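Plerotgate Club Games Archive

Data card and README, release 2

Summary

The Plerotgate Club Games Archive is a collection of chess games played over the board in club and inter-club matches between Plerotgate and Prurthorpe. The games were taken from handwritten score sheets, typed up, checked, and stored in a common format. This release holds 429 games by 71 players. It is meant for people who study amateur chess, for local historians, and for club members who want to look up old games.

The archive is maintained by Sivaprasad Namboodiri on behalf of the Plerotgate Chess Club. The first release contained only home matches. The present one adds the away matches and corrects the errors reported up to March.

Contents of the release

games.pgn – all games, in one file, in order of season and round
players.csv – one row per player code, with club and first and last season
matches.csv – one row per match, with venue, number of boards, and result
corrections.txt – changes made after the first release
sheets/ – scans of the score sheets, for games where both players agreed

The games file can be opened in any program that reads PGN. The two tables are plain text, with commas between fields and a header row. All files use UTF-8.

Source of the games

Score sheets were kept by the two clubs in binders, sorted by season. Where both players' sheets survived, both were typed up separately and compared. Where only one survived, the game was entered from that sheet and marked "single" in the Source tag. Sheets with fewer than 7 legible moves were left out.

Matches between the clubs are played for the Achari Cup. Games from the Plundasero Rapid, an event held at the Prurthorpe venue, are included only if a full score was kept. Most players in that event stop writing when short of time, and coverage is therefore thin.

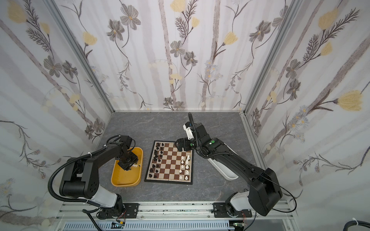
Board with the black and white pieces grouped on opposite sides.

Notation and tags

Moves are given in standard algebraic notation. A number of older sheets were written in descriptive notation (P-K4, Kt-KB3) and were converted by hand. The original form is kept in a comment wherever the conversion required a choice between two legal moves.

Each game carries the usual seven tags, followed by these:

Source – "both", "single", or "bulletin"
Board – board number in the match
Legible – "full" or "partial"
EndReason – mate, resigned, drawn, time, adjudicated, unknown
Notes – free text, often blank

The Date tag gives the year and month only. Days were recorded unevenly on the sheets, and in several seasons the date on the sheet is plainly the date of the return match. The day is therefore shown as "??" throughout.

Checking

Every game was replayed from the first move by software that rejects illegal moves. Rejected games were returned to the typist with the scan. The commonest faults were a missing pair of moves, a knight move that did not say which knight, and castling written on the wrong side. When a single correction made the rest of the game legal, it was adopted and recorded in corrections.txt. When two or more corrections were possible, the game was cut at the last certain move and marked "partial".

Results were compared with the match cards. In case of conflict the match card was followed, and the result on the sheet was placed in Notes.

Known limitations

The archive should not be treated as a complete record of play at either club. Wins are more likely to survive than losses, as players tended to hand in the sheets they were proud of. Upper boards are better covered than lower boards. Junior games are not included.

Adjudicated games present a particular difficulty. Until adjudication was dropped from the match rules, unfinished games were sent away and a result was returned without analysis. Users studying endgames may wish to exclude them by filtering on EndReason.

Clock times are absent. A few sheets have times of day written in the margin, such as "9:40 pm", and these have been copied into Notes without interpretation.

No ratings are supplied. The two clubs used different grading lists for part of the period, and the figures cannot be compared directly.

Privacy

Players are identified by code. A player may ask to be shown by name, or to have their games removed, by writing to the maintainer. Requests for removal are carried out in the next release – earlier releases are then withdrawn from the club site. Scans have been trimmed to remove signatures and home addresses.

Terms of use

The tables and the typed games may be copied and shared freely, provided that the archive is credited. The scans may be used for private study and teaching. Permission is needed to print them.

Suggested credit: Plerotgate Club Games Archive, release 2, maintained by S. Namboodiri, Plerotgate Chess Club.

Reporting errors

Reports should give the match, the board number, and the move in question, together with the proposed correction. A scan or photograph of a duplicate sheet is especially welcome. Reports without a board number may take longer to process.

Members who hold old binders, loose sheets, or match bulletins are asked to contact the maintainer before sending anything by post.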